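Escurreplatos

El escurreplatos, llamado también escurridor, escurridero o secaplatos según el país, es un utensilio de cocina que sostiene la vajilla recién lavada mientras pierde el agua. Pocos objetos domésticos resuelven tanto con tan poco: unas barras paralelas, un borde y unos separadores bastan para que el aire y la gravedad hagan todo el trabajo.

Principio de funcionamiento

Un plato apoyado en horizontal retiene agua en su concavidad y en el anillo de la base. Colocado de canto, en cambio, ofrece las dos caras al aire y deja que las gotas bajen hasta el punto más bajo del borde. De ahí la importancia de los separadores, que mantienen cada pieza de pie y apartada de la siguiente. La distancia entre ellos decide qué vajilla admite el escurreplatos: los platos llanos caben en huecos estrechos, mientras que los hondos y los cuencos piden más espacio y suelen ir inclinados o boca abajo.

Tipos

El modelo de sobremesa es el más extendido y el más fácil de mover - se guarda en un armario cuando llegan invitados y vuelve a salir después de la cena. Puede ser una simple bandeja de alambre o llevar debajo otra bandeja que recoge el agua. Hay también modelos plegables en forma de tijera, casi siempre de madera, modelos enrollables que se tienden sobre el fregadero y modelos de dos pisos, muy apreciados en cocinas pequeñas.

Mención especial merece el escurreplatos empotrado en un mueble alto, justo encima del fregadero, tan querido en España, Italia y Finlandia. ¡Es una idea magnífica! Los platos se secan en el mismo sitio donde se guardan y la encimera queda libre. 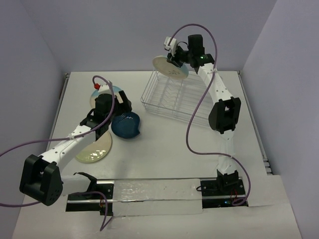 Escurreplatos de sobremesa de alambre, con separadores en zigzag en la mitad izquierda y un plato inclinado sobre la parte posterior.

Separadores

Los separadores más antiguos son varillas o clavijas verticales, herencia directa de los plateros de madera. En los modelos de alambre abundan las ondas y los zigzags, que forman varios apoyos con una sola pieza doblada. La forma en zigzag tiene una ventaja preciosa: el plato entra guiado por los dos lados y se sostiene por su propio peso. Muchos fabricantes reservan los separadores para una parte de la bandeja y dejan el resto despejado para vasos, cazos y fuentes. El diseñador Vikas Srivastava llevó esta división al extremo en el modelo Vernow, de 44 centímetros de largo y 9 ranuras, fabricado por la casa Rostel.

Colocación de la vajilla

Se acostumbra a empezar por el fondo, con los platos grandes, y avanzar hacia delante con los de postre. Todos miran hacia el mismo lado, de modo que las curvas se acompañan y el aire circula entre ellos. Los vasos van boca abajo, algo ladeados, y los cubiertos en un cestillo aparte.

Mantenimiento

La cal se acumula en los cruces de las varillas y sale bien con vinagre diluido y un cepillo pequeño. La bandeja inferior, si la hay, conviene vaciarla a diario. En los modelos de alambre recubierto hay que vigilar las puntas, donde el recubrimiento se agrieta antes y puede aparecer óxido.

Véase también: fregadero, platero, paño de cocina, vajilla.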